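How to get the smell of seafood out of a kitchen

Prawns are a lovely idea at six in the evening. By the following morning they are a tenant. The steps below assume you've already eaten, the shells are still sitting out, and you'd like visitors again before March.

Deal with the shells first. Wrap them in newspaper, tie them up in two bags and put the lot in the freezer until bin night. An outside bin at 24 degrees will be noticed as far away as Rorville.

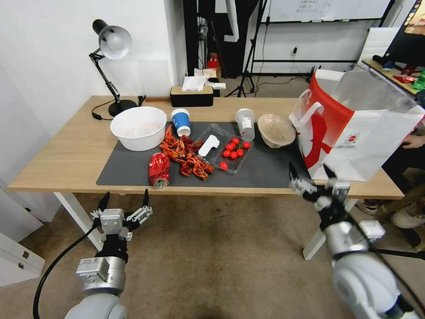
Words: the Rotwood household desk
Filed under Kitchen, Smells

Crayfish are worse than prawns, there being more shell per mouthful and more juice in places you won't look. Rinse any cans and cups before they go in the recycling or the trash, even the ones you swear were nowhere near it.

Next, the table. Wipe it with cold water and a drop of dish soap. Follow with one part white vinegar to two parts water, leave it ten minutes, and wipe again. Mats get washed separately, both sides - the underside is where it all goes to retire.

For hands, rub them with half a lemon and a spoonful of salt, then soap. Check for paper cuts beforehand. You'll only forget once.

Simmer a pot of water with 70 mL of vinegar and a cinnamon stick for half an hour, windows open. The kitchen will smell like a pickled Christmas, and you may consider that progress.

Tea towels go through a hot wash with half a cup of baking soda. If the colour matters to you, you've been using the wrong tea towels.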